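# Chapter 4: Writing and Checking Task Procedures

A manipulation task that works once in front of its designer has passed a very weak test. Before a task is released for use, someone other than the designer must be able to set it up, run it, and reach the same verdict on whether it passed. This chapter covers the written procedure that makes this possible. The next chapter deals with force limits and stopping distances.

By the end of the chapter you should be able to write a start condition, state a success rule that two people will apply in the same way, and plan a set of trials in simulation before any hardware is powered.

## 4.1 The start condition

Every procedure begins with a start condition. It lists each object on the work surface, the area in which it may be placed, and the state of anything that moves. A drawer, for instance, must be recorded as open or closed. "Drawer as needed" is not acceptable, and neither is "objects within reach." The robot's own posture belongs in the list too, including the hands – thumbs as well as fingers.

The practice at Wollstead, a contract test lab whose procedures are used throughout this book, is to save a view of the start condition with every procedure. The view is taken from the robot's side of the table.
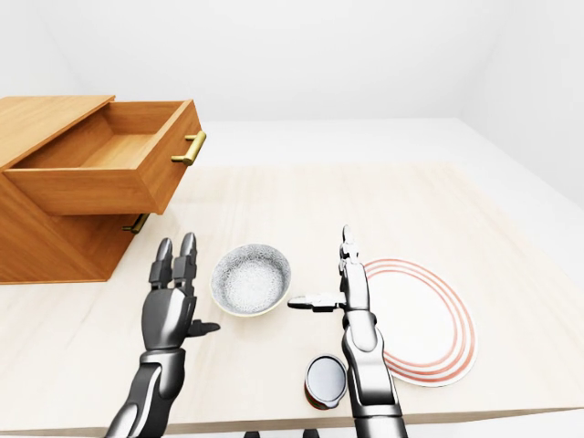 *Figure 4.1. Tabletop task in simulation: open drawer at left, bowl between the two raised hands, plate to the right, can near the front edge of the table.*

Figure 4.1 also shows why a view cannot replace the written list. The right hand and forearm cover part of the plate, so its clearance from the arm cannot be judged from this angle. Positions must be given in numbers, measured from a marked corner of the table.

## 4.2 The success rule

A success rule describes the end state only. "The bowl is in the drawer and the drawer is closed" is a rule. "The robot handles the bowl well" is an opinion. If contact with other objects matters, say so in a separate line and give the limit.

The Schnyder checklist, reprinted in Appendix B, asks for:

- the end state of every object in the start condition
- the time limit, in seconds
- events that end a trial at once
- who may void a trial, and on what grounds

## 4.3 How many trials

The worked problems in this chapter use 400 simulated trials, followed by 40 on hardware. Of those 40, the first 20 are run at reduced speed. Void trials are repeated and kept in the log – they are never deleted.

Object positions are varied within the areas set out in the start condition. A trial begun outside those areas is void, even if the robot completes the task.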